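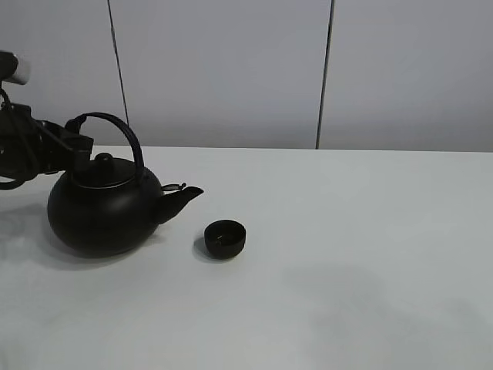 Tegan Whitelaw wrote in to ask how to get a musty smell out of a box of old paperbacks, mostly thrillers, that had sat in her mother's garage. She had tried a dryer sheet between the pages and now the books smelled of mildew and dryer sheet. Could they be saved, she wanted to know, or should she buy the series again?

Most of them can be saved. Dryer sheets only cover the smell, and they can leave a waxy film on the paper, so take them out first.

Getting rid of the smell

Check for live mold before you bring the box indoors. If a spot smears when you touch it with a dry cotton swab, that book stays away from the others. Put it in a zip bag and decide later if it's worth the trouble.

For the rest, you need a big plastic tote with a lid that closes tight, a smaller open box that fits inside it, and a bag of plain clay cat litter, unscented. Pour the litter into the bottom of the tote. Stand the books upright in the smaller box with the pages fanned a little, set that on the litter, and close the lid. Leave it for 2 weeks. Baking soda works too, but it gets into everything.

Smell one book from the middle. If it's still musty, change the litter and go again. The cheap pulpy paper in mass market paperbacks holds odor longer than the paper in hardcovers.

Don't put books out in full sun. An hour in the shade on a dry day is fine. Covers curl fast in heat and the spines get brittle.

Sticky covers and price stickers

Warm the sticker with a hair dryer on low, then peel from one corner, slowly, keeping it flat against the cover. On glossy covers, wipe what's left with a little lighter fluid on a cotton ball and let it dry with a window open. Test the back cover first. On matte covers skip the fluid and roll the glue off with a clean white eraser. Matte finishes scuff, and there is no fixing a scuff.

For foil or raised lettering on the title, use a dry makeup brush and nothing else.

Loose pages

If one page has come out, run a very thin line of PVA glue down the inside edge with a toothpick. Slide the page in, line up the top, and fold wax paper around it so it doesn't stick to its neighbors. Put the book under something heavy overnight. Don't use clear tape. It turns yellow and takes the print with it when it lifts.

If the whole spine has cracked in half, a big rubber band will keep the book readable. For a book you can replace used for a few dollars, that's as far as I would go.

Shelving

Leave enough room to get a finger in on either side of a book. Pull it out by the middle of the spine and not the top. Keep shelves off outside walls if you can, or leave a 2 inch gap behind the books for air.

Keep a series together in reading order and put the newest one at the right hand end with a bookend. Oversized paperbacks lean if they're mixed with small ones, and after a summer of leaning they stay that way.

If you have to store them, use small boxes. Pack the books flat or spine down, never with the page edges down. Write the author and series on two sides of the box.

From readers

Trudy Doolan uses a sheet of plain newsprint every few chapters for damp books and changes it morning and night. This is good for a book that got rained on. Don't use printed newspaper, the ink comes off.

Lorraine Hoani freezes secondhand books for a few days in a sealed bag in case of bugs. Let the bag come back to room temperature before you open it.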